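Koval Towel Handling Set: README and Equipment Planning Notes
01/03/2022
By Wellington Trindade

This file accompanies the Koval recordings and sets out the equipment needed to extend them. It is intended for departments preparing a purchase request for the next budget period. Questions of model training are covered in a separate file.

The set holds 1,860 recordings of two-arm work on household cloth, made at the Fleredholm site. Each recording includes the wrist views and the joint positions of both arms. Recordings in which an arm stopped on a fault have been kept and are labeled as such.

Equipment requests should be divided between capital items and consumables. Arms, mounts, controllers and wrist cameras are capital items and follow the normal approval route. Finger pads, cables, towels and table coverings are consumables and may be charged to the operating budget of the requesting department. The supplier for arms and controllers is Enditz. Bitusar supplies replacement finger parts under a separate agreement, and its orders must not be combined with those placed with Enditz.

Each station should be planned with a reserve of 12 finger pads and 40 towels. An allowance of 3,000 dollars per station covers consumables for one budget period. Unspent funds do not carry over. Requests for a second station must include a floor plan and confirmation that the power supply has been inspected.

Delivery dates should be agreed in writing before August. Departments that intend to reuse older tables should record the height and surface finish of each one, as the arm mounts are ordered to match.

Towels are the consumable most often left out of a request. They should be bought in a single lot so that size and pile remain the same across a set of recordings. Marks and matted pile are to be expected in working stock, and the light blue microfiber towel being lifted at one corner has a small yellowish-tan stain and clumped pile near one edge. A towel in this condition may remain in use, provided its condition is entered in the log. Torn towels are to be withdrawn and charged against the reserve.
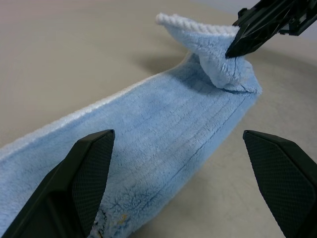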